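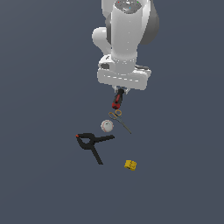 About Pevdale

Pevdale is a supplier of hand tools and fasteners to furniture makers, repair shops and school workshops. The company was set up by Koen Wouters and Mwajuma Urio and trades from two sites, Nadell and Muli. Nadell holds stock and ships orders. Muli handles returns, regrinding and handle replacement.

What we stock

The catalog lists 329 items. Screwdrivers, chisels and marking tools make up most of it, and the remainder is screws, bolts and threaded inserts. Driver tips are checked for hardness and fit on arrival. A batch that fails goes back to the maker whole — we do not sort it for usable pieces.

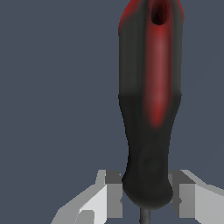 Proka service plan

Proka is our maintenance plan for workshops with 80 or more tools in use. Tools are collected, inspected, cleaned and returned with a written condition sheet. Worn tips are reground once and replaced after that. The plan now covers over 400 tools, and schools may pause it during the summer break.

Ordering

Trade accounts are opened on request and invoiced monthly. Orders placed before noon leave Nadell the same working day. Items marked "M" in the catalog ship from Muli and take one day longer.

Who to contact

Koen Wouters: purchasing, supplier approval, batch records
Mwajuma Urio: Proka, repairs, school accounts

Page last revised August 2024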